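Round plastic baskets for the bathroom, any good?

assunta_c
Morning all. I've been sorting the flat since Wednesday and have finally given in and bought a round white basket, the sort with narrow slots all the way round. It was 330 grams on my kitchen scales (yes, I weighed it!) and it's sitting on the white table while I make up my mind.
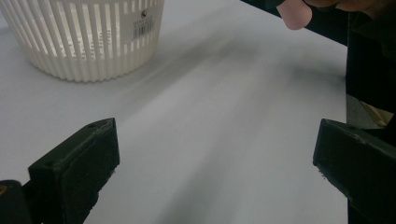 My worry is the label, as the last one I peeled left a sticky patch that caught fluff for months. Would you soak it first or go straight in with oil?

LinoF
Warm soapy water, ten minutes, then a thumb. Oil gets everywhere, love.

villa_gerardo
Sorry Lino, can't agree. Water just turns the paper to porridge. Drop of cooking oil, leave it over a cup of tea, wipe.

LinoF
And then you've an oily basket!

assunta_c
Half each, then, and I'll report back. Towels or pegs in it, do we think?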